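Home | Tickets | Knowledge Base | Parts | My Account

Ticket 502: Hand gripper pads fraying, grip width drifting during demos
Opened by: Arsen Zhuravel, Bedham site
Assigned to: Myroslav Shevchuk
Status: Waiting on parts

Arsen, 15 March 2025
We're recording pole demos with the Samine hand gripper and it's going so well, I love this thing! New people get the hang of it in a couple of tries. But out of 106 demos, 18 came back flagged "width unstable at close." I wiped the lens and reran the width calibration (twice), same result. Then I finally looked hard at the fingertips.

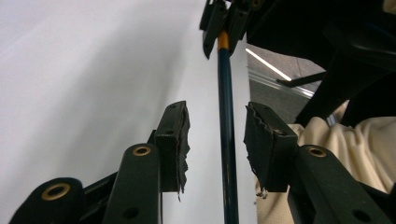
Attachment 1: fingertips either side of the pole, both pads ragged on the inner edge

Myroslav
Great close-up, thank you! Those pads are done. With edges like that, the fingers can stop at a different width each time, so I'd start there before touching the calibration again. Could you check the linkage for play, too? Hold one finger still and wiggle the other.

Arsen
No play at all, both sides feel lovely and tight. Can I trim the shreds and keep going today?

Myroslav
Please don't trim, you'll change the pad shape between demos. I'm sending 2 sets. Fit both pads together, recalibrate, then redo only the flagged demos. The other 88 can stay in the training set. So excited to see this policy run!

Recent tickets
Kuzmenko: teleop lag on left arm
Fodeddale: demo upload stuck in queue
Bedham: trigger spring replacement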